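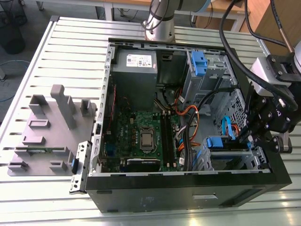

5 min read

Collecting demonstrations for memory module insertion
Project report, Ratwood group
Melina Gkikas, Leszek Krajewska, Markos Tsolakis

1. What we set out to do

Our project was to record enough demonstrations of work inside a desktop computer to train a policy on them. The task we settled on was putting a memory module into one of the two black slots beside the CPU. Orestis Kokkinos supervised the project and suggested we leave cables and drives for a later group.

We had 15 weeks, and the first five went on getting the station to record properly. Collection started in January.

2. Setup

The tower lies on its side on the slatted table with the side panel off, so the motherboard faces up. The grey fixture plate sits to its left and has raised blocks and posts that hold small parts. Two arms are mounted at the table. A fixed camera records the whole workspace, and joint positions and gripper opening are logged with it. We called our logging program Huvix.

The operator drives the arms from a second bench. We did not glue or clamp the case. Between episodes we shifted it by a few centimetres and turned it slightly, following a list of offsets printed before each session.

3. Procedure

Each episode started with both arms in the home position and ended when the operator pressed the pedal. A second person marked the episode as a success, a failure or a discard. Discards were for things like a dropped connection or somebody leaning over the table. Failures were kept, with a short note on what went wrong.

Markos and Leszek did most of the driving. Melina did the labelling and checked every Thursday's recordings against the paper log. Michalis Christodoulou, from the year ahead of us, showed us how to recover from a bad grasp without going all the way home, and after that our episodes got shorter.

4. What we collected

We finished with 1001 episodes. Of these, 312 are labelled as failures. Most of the failures come from the module going in at an angle and catching on the end of the slot. The rest are mainly poor grasps at the fixture.

5. Problems

The loose wiring in the middle of the case was harder to deal with than the slots. The orange, yellow and black bundle does not stay where it is put, and early on we tidied it before every episode. Orestis pointed out that the policy would then only ever see tidy wires. We stopped tidying, and marked the earlier episodes so they can be left out of training.

The two operators also have different habits. Leszek lines up high and comes straight down, while Markos comes in low from the side. We did not try to make them match, but the operator's initials are stored with each episode.

6. Still to do

The labels need a second pass by someone other than Melina. We would also like a few sessions with a different motherboard, as every episode so far uses the same green one.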